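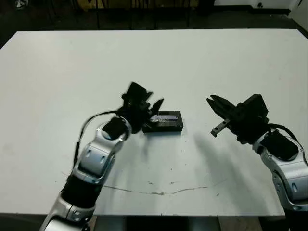

Yaroslav Demchenko wrote that my label printer wasn't dead, it just had the wrong paper size saved, and would I please stop reinstalling the driver.

Support > Relelex Labels > Ticket 700

Okay, fair! I'd done it 4 times by then (sorry). So I opened the settings like he said, and the roll was down as 22 mm when I've got the wider one from Sudon in there. Changed it, hit save, printed a test page, and the first label came out fine.

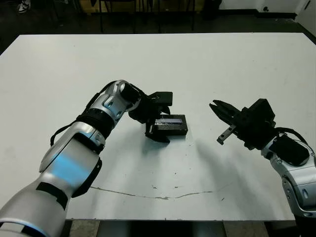 The second one still skipped, though, and so did every other one after it. I ran the gap calibration with the lid shut, turned the printer off and on again, and got six good labels in a row! Could you leave the ticket open until Thursday? I've got a big batch of jam labels to run before then.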